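Corner shop

A corner shop, called a milk bar in parts of Australia, is a small neighbourhood grocery that sells everyday things such as bread, milk, lollies and the odd birthday card, usually to people who live close enough to walk there in their slippers. In the old port town of Brekora there were once 40 of them, many with the family's kitchen just behind the counter, and older residents still speak of them with real fondness.

Stock was traditionally kept behind the counter and fetched on request. Open shelving arrived slowly, first at Hellwig's in Sekov Street, where customers could at last pick up a packet and have a good look at it before paying.

Packaged snacks on shop shelving, and a second view from nearby.
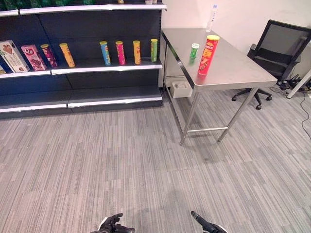
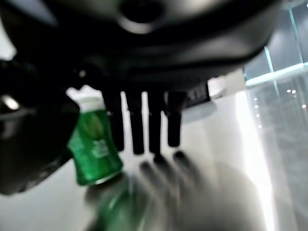

Opening hours vary a good deal. Many shops shut at 5 on a Tuesday, a habit left over from the days when the owner went to market, and a few still close for lunch.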